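4. Findings: The Blanket as a Working Surface

4.1 What the diaries record

We began this study expecting to write about warmth. The diary booklet had been designed around sleep, bedding and the heating season, and its prompts asked who used which blanket, in which room, and for how long. What came back from the 100 participating households was far richer. Of the 2747 usable entries, about a third describe a blanket doing something that has little to do with keeping a person warm. Blankets were put down under jigsaw puzzles, spread over dining tables for gift wrapping, folded beneath sewing machines to deaden the noise, and laid on floors so that the contents of a drawer could be tipped out and gone through. We were delighted by this, and we reorganized the analysis to follow it.

We call this group of practices "laying out." An entry was coded as laying out when the writer placed a blanket on a floor, bed or table and then put other objects on it in order to sort, repair, pack, count or simply look at them. Entries in which a blanket only protected furniture from pets or sunlight were coded separately and are taken up in Section 5. Garnet Campbell and Rhonda Hiebert coded the full set independently, and disagreements were settled by going back to the booklets. Most of these involved picnics. A picnic blanket holds objects, certainly, but people also sit on it, and in the end we left picnics out unless the entry also mentioned unpacking or sorting.

The seasonal pattern is striking. Laying out rises sharply in December, when parcels are wrapped and storage boxes come down from closets, and it rises again at the end of the school year. Between those peaks it never disappears. One diarist in Plekon put a blanket on the kitchen floor every Friday evening and emptied the week's bags onto it:

"Everything goes on the blanket. If it isn't on the blanket, it isn't coming with us on Monday morning."

4.2 Which blanket gets chosen

Households in Laline, Fludine and Plekon owned a surprising variety of blankets, and they did not reach for them at random. The best wool blanket was almost never laid out. Heavy knitted throws were avoided too, and several diarists complained that pins, beads and small screws vanished into the stitches. The favorite by a wide margin was a light-colored blanket with a soft, fairly flat face, usually one bought for a child and since passed into general use. Diarists described these with great affection. They were "the bunny one," "the old cloud blanket," or in one Fludine household just "Spread," a name that had stuck after a toddler's instruction.

A pale ground makes practical sense. Dark objects stand out against it, and a dropped needle is easier to find. But most of the blankets in this group were also printed, and this is where we became really interested. A printed ground ought to make things harder to see. Work on visual clutter generally treats pattern as noise that slows down a search, so a plain white sheet should be the better choice. Plain sheets were available in nearly every home we visited, and they were rarely picked.

Two explanations came up in the interviews. The first is texture: a quilted or slightly fluffy face keeps round objects from rolling, while a cotton sheet lets them travel. The second concerns the print itself. Where the motifs are low in contrast, as with tan or beige lines on cream, people seem to read straight past them. Some went further and used the print as a loose map, putting batteries "by the loops" and pens "up near the bear." We find this wonderful — a nursery pattern quietly turned into a filing system — and we did not ask a single question designed to bring it out.

The wrinkles matter as well. In lab studies of sorting, the surface is nearly always flat and hard. A blanket on a bed or floor has folds, and small things settle into them or tilt against them. Diarists smoothed the blanket before starting but seldom during the task, and several made use of the ridges as dividers between piles. Containers were usually placed on the blanket too, close to the far side, so that finished piles could be moved straight in (compare the pink container in the first part of Figure 3). 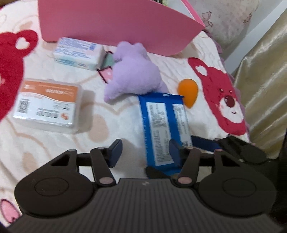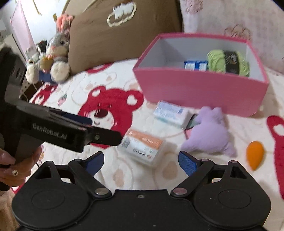
Figure 3. White patterned blanket. Small household objects are laid out on it in the first view.

4.3 Clearing away

The end of a laying-out episode is poorly covered in the diaries, and we relied mainly on the interviews for it. The simplest method was to gather the corners and lift everything at once. People from larger households favored this strongly, and those with young children described it as an emergency measure when the doorbell rang. Others returned objects one by one and shook the blanket out afterward, often from a window or back step.

The Dzene pilot interviews, which we held before the main study and do not include in the counts, add a third method. There, unfinished work was covered with a second blanket and left overnight. We saw this again in only 2 of the main-study households, both in Laline, and both lived in homes without a spare table. Floor space may be the deciding factor, and we return to it with the room plans in Section 5.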